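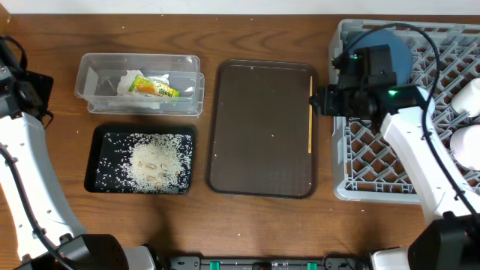 Matilde Pacheco: «El planificador tiene que saber esperar»

Matilde Pacheco lleva el software de planificación de Hondgate, un proyecto para recoger mesas con dos brazos. Antes programaba rutas de almacén en Myklebust y dice que aquello era más fácil: «Las cajas no son transparentes».

El plástico claro sigue siendo su mayor problema. «El color de la mesa pasa a través de las paredes y la profundidad sale con agujeros. Si hay dos recipientes encajados, la segmentación los da por uno solo». Fatima Sithole, encargada de percepción, reentrenó el modelo en mayo con 800 escenas etiquetadas a mano. Los bordes mejoraron; el arroz suelto sobre una bandeja negra sigue dando falsos positivos.

Los brazos comparten un único planificador. Cada 100 milisegundos se comprueba si las trayectorias se cruzan y, en ese caso, uno de los dos cede. «Al principio cedían ambos — y se quedaban parados hasta que alguien reiniciaba».

Los cables no figuraban en el modelo de colisiones. Ahora se tratan como un volumen que se deforma con la muñeca, lo que añade casi 600 líneas al código. «Es feo, pero lo mantenemos».

Lo siguiente es el escurridor. Pacheco quiere que el sistema elija el hueco según la forma del plato y no por orden de llegada. Keabetswe Mabuza ya trabaja en esa rama.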